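Old phones get a second round at the Mahrous workshop

The Mahrous workshop has opened its doors again after the winter break, and the first job of the year is a big one. Over the next weeks, the team wants to sort 4,000 used small electronics which came in from collection points across the Tranda district. The work started on Jan 27, 2025, and it should be finished before the end of March.

The collection itself was organized by Tolo, a local repair network that places drop-off bins in schools, libraries and two supermarkets. People were asked to bring devices they no longer use, and if possible to keep each device together with its box. Many did so. It is a small thing, but it saves a lot of time, because the model name and the year are often printed on the box and the person at the table does not need to search for them.

Sorting is done on large white tables, and the method is simple. A device and its box come to the table, an open tray with a black rim waits next to them, and the things are taken one by one. What can be repaired goes on to the bench. What cannot be repaired is kept for parts, or it goes to recycling with a certified company. 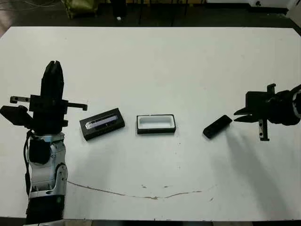

Last year the workshop received 2,000 devices, so the amount has doubled. Nivaldo Guerra, the coordinator of the workshop, explained that the increase comes mostly from the new bins in the schools. Children take the paper with the instructions home, and then the whole family starts to look in the drawers. He also said that the workshop did not expect so many items in their original packaging, and that a second shelf had to be bought for the boxes.

The question of personal data was raised often by residents last year. For this reason every phone is now erased before it is tested, and the owner can ask for a written confirmation. Who wants this paper should leave an e-mail address on the label at the bin. Devices that do not start any more are treated in the same way as those with data inside — the memory is destroyed before the rest goes to recycling.

The room is shared between the different kinds of work. The tables for sorting are in the open part, and there are desks where people sit with their laptops. The long workbench is placed at the window, where the daylight is good for looking at small parts. Guerra said that the bench is the place where most of the day is spent, and that a sorting table looks quiet in comparison.

Repaired devices will be given to families and students through the Kamalel center, which keeps a waiting list. At the moment there are 21 names on it, most of them students who need a phone for their courses or for looking for work. The center asks people not to come to the workshop directly, as the devices are handed out only at its own desk, together with a charger.

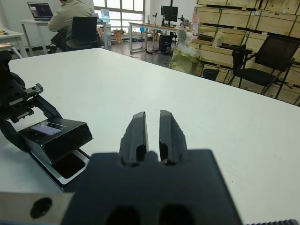 A parent from the waiting list, reached by telephone, said that the family had been offered a phone already in the first round last year and that it still works well, only the battery had to be changed once. The wish for this year would be a faster answer — it took a long time until the center called back. The Kamalel center answered that it has now put one more person on the telephone.

The bins of Tolo stay in place until the sorting is done. There are 16 of them in the district, and the list of addresses hangs at the entrance of the workshop and in the libraries. Accepted are phones, remote controls, small players and cameras, with or without box. Loose batteries, screens and kitchen appliances are not accepted and should be brought to the municipal yard.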